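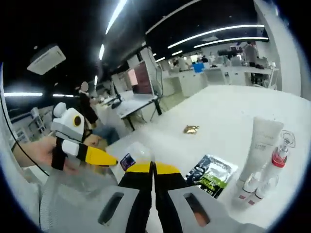 Relu Lazăr 来信问，资助人写给学生的信，为什么有时候要等到学期结束才有回音，是不是信在路上丢了，还是孩子不愿意回。他还问，如果他在 Marstead 自己组织十个家庭一起写信，我们能不能给他一份完整的说明，从收信到回信每一步怎么做。

信没有丢。孩子也愿意回。慢的原因在我们中间的工作，主要在登记和翻译。所以我把 Dudance 办公室现在使用的方法写在这里，给 Relu，也给其他想帮助学校做通信工作的人。我的中文是成年以后学的，如果有句子不自然，请原谅，意思应该是清楚的。

这个方法适合小的机构：一所或者两所学校，一个办公室，没有专门的软件。如果你们的学生超过一千人，可能需要别的办法，我没有经验，不敢建议。

一、开始以前要准备的东西

一张登记表。我们用 Clastisow 做，普通的电子表格也完全可以。
每个班一个文件袋，袋子外面写班级和班主任的名字。
一份学生名单，由学校提供，每学期更新一次。
一份资助人名单，只写称呼、使用的语言和联系方式。
空白信纸，有横线的。低年级的学生用横线宽的那一种。
铅笔和橡皮。
一台扫描仪，或者一部拍照清楚的手机。
翻译的人，最少两位，一位翻译，一位检查。

家长的同意书也属于准备工作。没有同意书的学生不参加通信，他的名字在登记表里用灰色。不要先写信，以后再补同意书。我们有一年这样做过，后来有一位母亲不同意，孩子已经收到了三封信，我们很难向他解释。

二、编号

每一封信进来的时候马上给一个号码。号码从1开始，一直往上加，换学年也不要重新开始。号码写在信封的右上角，用铅笔轻轻地写，然后在登记表里写同样的号码。

回信用同样的号码，后面加一个字母 R。例如第959号信的回信就是959R。这样，任何人拿到一张信纸，都可以在登记表里找到它是谁写的，现在应该在哪里。

以前我们用学生的名字找信。Calado 学校里有好几个学生同名，姓也一样，有一次两个女孩的信交换了，她们读完了才发现，一个说“我没有弟弟”。从那个学期开始我们才用号码。

登记表的栏目如下，顺序可以改变：

号码
收到日期
资助人称呼
学生姓名和班级
信的语言
阅读检查（谁，哪一天）
翻译（谁，哪一天）
交给班主任的日期
回信收到的日期
回信翻译（谁，哪一天）
回信寄出的日期
备注

栏目看起来很多，但是每一次只填一格。重要的是当天填。如果你想“明天一起填”，明天就记不清了，我自己常常是这样。

三、阅读检查

每一封信，两个方向都要有人先读。资助人应该在第一次写信以前就知道这件事，我们在欢迎信里写明：“您的信和学生的信都会由办公室的同事阅读。”学生也要知道，由班主任在班里说。

读信的时候注意下面的内容：

地址、电话、社交网络的账号。把它们盖住，然后给写信的人写一个短的说明。不要悄悄地删除。
答应送东西或者邀请旅行。这样的句子要先和写信的人谈，谈好以前信不交给学生。
关于宗教和政治的内容。一句问候没有关系，长的劝说要退回。
问孩子家里有多少钱、父母为什么不在一起，等等。资助人一般没有坏意思，但是孩子读了会难过。请他换一个问题。
照片。资助人寄自己家的照片是可以的，泳池、新汽车、很大的房子，我们建议换一张。

学生的信里也可能有让人担心的内容，比如有人打他，或者他几天没有吃饭。遇到这样的信，停止所有其他步骤，当天告诉学校的儿童保护负责人。信不要翻译，不要寄，也不要放回文件袋里，交给负责人本人。这个规定没有例外，即使读的人觉得可能是孩子开玩笑。

四、翻译

翻译的要求只有一个，让读信的人听见写信的人。孩子写得短，翻译也要短。孩子写“我的狗很坏”，就翻译“我的狗很坏”，不要变成“我有一只非常调皮可爱的小狗”。我检查过一些翻译，句子漂亮极了，可是八岁的孩子不会那样说话，资助人也感觉得到。

资助人的信可以稍微简单化。长句子分开，成语和玩笑换成容易懂的说法。如果玩笑不能翻译，就在旁边写“这里是一个玩笑”，班主任会用自己的办法讲给孩子听。

翻译写在另一张纸上，和原信用回形针夹在一起。不要写在原信的上面，也不要用订书钉。很多学生把信保存好几年，钉子会生锈。

人名不翻译。地名第一次出现时加一个小的解释，例如“Marstead，我住的城市”。

机器翻译我们有时候用来做第一稿，这个可以，不过要先把姓名去掉，换成号码。检查的人必须对照原文，不能只看译文通顺不通顺。有一次机器把“奶奶走了”翻译成奶奶出门散步了，意思完全错了，幸好检查的人认识那个家庭。

五、交给学校

我们每个月去 Calado 一次，把文件袋交给班主任。为了不让别的孩子难过，信不在全班面前发。班主任在休息时间或者放学以前，一个一个地给。

每一个参加通信的学生，在一个学期里最少应该收到一封信。如果他的资助人没有写，由办公室写一封。信的签名写 Dudance 办公室同事的真名，绝对不可以假装是资助人写的。孩子以后长大了，可能会见到资助人，那时候什么都会知道。

班主任收到文件袋，要在单子上签名，写日期。回来的时候也一样。签名的单子放在办公室的蓝色文件夹里，保存2年。

六、学生写回信

最好安排一节课，四十分钟左右，全班一起写。没有资助人的学生也写，可以写给办公室，我们会回。

老师可以在黑板上写几个问题帮助开头：

今天早上你做了什么？
你家附近有什么声音？
最近你学会了一件什么事？
你想问对方什么？

请注意，这些问题每个学期要换。如果一直用一样的问题，资助人收到的信每一封都很像，他们会想是老师让孩子抄的。我们在 Calado 的一位老师喜欢让孩子先画一张图，再给图写三句话，低年级用这个办法很好。

错字不要改。如果有一个词完全看不懂，问孩子是什么意思，用铅笔写在旁边。纸上有擦过的地方也没有关系，不要让孩子重新抄一遍。抄一遍以后，字整齐了，但是内容往往变少了，因为他累了。

不要要求孩子说谢谢。他们中间的大部分自己会说。如果一封信从头到尾都是谢谢，检查的人可以请班主任问问孩子，还想不想讲一件别的事情。

一年级的学生还不会写字，可以由大一点的学生帮忙。他说，大的写，最后他自己画一个东西或者按自己的方法写名字。

如果有学生这一天不想写，就不写。登记表的备注里写“本次不写”，我们给资助人一个简单的说明就够了。原因不用说。

七、扫描和寄出

回信收到以后，先登记，再阅读检查，再翻译，最后扫描。这个顺序请不要变。以前我们先扫描，后来检查的时候发现有的信写了家里的地址，扫描件已经在电脑的几个地方，清理很麻烦。

扫描件的文件名只用号码，例如959R，不写学生的名字。文件放在一个只有两个人可以打开的文件夹里。

原信用邮寄，每个月一次，全部放在一个大信封里寄到 Marstead，再由那里的联系人分开。如果寄得不及时，可以先发扫描件。有的资助人只要扫描件，这样的话，原信退给学生，他们一般很高兴自己留着。

寄出以前最后看一遍：

号码和登记表一样吗？
原信和译文在一起吗？
有没有别人的信夹在里面？
信封上有没有写学生的姓？（不应该有）

八、一年的时间安排

我们的学年有两轮通信。第一轮的开始日期今年定在2月20日，星期一。在这一天，所有资助人收到一封提醒，说明怎么写，寄到哪里。提醒信不要太长，一页就可以。

资助人有三个星期写信。晚到的信也收，放在下一次的文件袋里。

然后是登记、检查和翻译，我们给自己两个星期。这里是最容易慢的地方。翻译的人都有别的工作，晚上才有时间。所以分信的时候，每人每次最多给9封。我们试过一次给二十多封，结果信在一位翻译的家里停了一个多月，她不好意思告诉我们，我们也没有问。现在每到星期四，我给每位翻译写一条消息，只问一句：“需要拿回来几封吗？”这样问，比问“做完了吗”容易回答。

学生的回信在6月以前全部要收到，因为6月有考试，老师没有时间，孩子的心也不在这里。如果6月还有没写的，就放到第二轮，不要催学校。

第二轮的安排一样，只是没有提醒信，资助人已经知道怎么做了。

九、常常遇到的问题

资助人停止资助了，孩子还在写信，怎么办？
我们请资助人写最后一封告别的信。大部分人愿意写，只是不知道写什么，可以给他几句话作为开头。如果他不写，由办公室告诉孩子，用简单的话说：某某先生以后不能写信了，他祝你好。不要说“他很忙”，孩子会一直等他不忙。

学生转学了，怎么办？
登记表里写转学日期。如果有一封信已经在路上，我们尽量送到新的学校，送不到就退给资助人，并且说明。

资助人写得太多，一个月好几封，怎么办？
全部登记，但是一轮只交一封，其他的信放在一起，下一轮再给。先和资助人谈这件事。同一个班里，一个孩子有六封信，另一个孩子只有办公室的一封，这不太公平。

能不能用电子邮件或者视频？
Calado 的网络不稳定，视频我们没有做。电子邮件可以由资助人发给办公室，我们打印出来，当作一封普通的信，也编号。学生和资助人之间没有直接的邮件。

字看不清楚怎么办？
这个问题常常是资助人那边的，不是孩子那边的。我们请写字不清楚的人用电脑打，最后手写自己的名字。

十、给 Relu 的几点回答

关于十个家庭一起写信，我觉得是可以的，也欢迎。请你先做一件事：收集每个家庭的称呼和他们写信的语言，一起发给我，我在登记表里给他们留一行。然后请他们每家只给一个孩子写，第一封信写半页就足够。可以写自己住的街道、早饭、家里的动物、小时候不喜欢的课。请他们在信里最少问一个问题，没有问题的信，孩子很难回答。

你可以替他们收齐，放在一个信封里寄来，里面不用再分小信封，折一次就好，每张纸的背面写上家庭的称呼。有一个家庭想寄铅笔盒和贴纸，请先不要寄。包裹在海关要等很久，而且一个班里只有几个孩子收到东西，老师不好处理。如果他们想买文具，可以把钱转到学校的文具项目，全班都用得到。

你上次的信，我查了登记表，是在翻译那里停了。检查已经做完，下一次去 Calado 的时候会交给班主任。回信到了办公室，我会先把扫描件发给你，原信跟着大信封走。

登记表的空白样本，写信给 Dudance 办公室就可以得到，请说明你们用 Clastisow 还是普通的电子表格，两种文件不一样。

Chang-ho Kwak
Dudance 通信工作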